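Rapport d'avancement au fonds Niltell
Projet « Cuisine partagée de Trusthorpe »
Le 1 mars 2018

Madame, Monsieur,

Nous vous envoyons le deuxième rapport sur l'équipement de la cuisine partagée, pour laquelle vous nous avez accordé une aide de 957 euros. Le premier rapport traitait des travaux de peinture et de l'évier. Celui-ci parle seulement du matériel et de son rangement.

État du matériel

Quand nous avons repris le local, les placards contenaient beaucoup d'objets laissés par les anciens utilisateurs. Nous avons décidé de tout sortir avant d'acheter quoi que ce soit. Le tri a occupé cinq séances de travail, c'est-à-dire deux de plus que prévu dans le calendrier. Chaque objet est posé sur la table, nettoyé si nécessaire, puis inscrit dans un cahier avec une décision : garder, donner ou jeter.

La vaisselle et les grandes casseroles sont terminées. Il reste le petit matériel, qui demande plus de patience, car il est très mélangé et certains outils sont difficiles à nommer. Pour ceux-là nous avons ouvert une page « à identifier » dans le cahier. 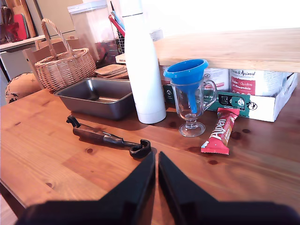 Petit matériel sur la table de tri : moule à cake, bouteille blanche, verre à anse avec entonnoir bleu, outil foncé à crochet et barre Alpen.

Le moule à cake sera gardé avec les autres moules, sur l'étagère basse. L'entonnoir ira dans le tiroir des ustensiles à liquides. Pour l'outil à crochet, nous hésitons encore entre un ouvre-bouteille et un accessoire en fonte ; il est donc inscrit sur la page « à identifier ». La nourriture emballée n'entre pas dans l'inventaire, elle a sa propre boîte près de la porte.

Dépenses

Nous avons commandé 14 bacs de rangement chez Nodwood. La livraison est complète et la facture est jointe en annexe. Les étiquettes, par contre, ne sont pas encore imprimées : la maison Van den Broek nous a proposé un délai d'environ 5 semaines, que nous avons accepté parce que le prix était correct. En attendant, nous écrivons sur du ruban adhésif.

Difficultés rencontrées

Le manque de place reste le problème principal. Pendant le tri, la table ne peut pas servir à cuisiner, et nous avons dû déplacer deux ateliers. Nous prions les participants de nous en excuser.

Suite du travail

Nous voulons finir le petit matériel, puis coller les étiquettes et afficher le plan des placards à côté de l'évier. Le rapport final, avec l'inventaire complet, vous sera envoyé en septembre.

Nous vous remercions de votre confiance et restons à votre disposition pour toute question.

L'équipe de la cuisine partagée de Trusthorpe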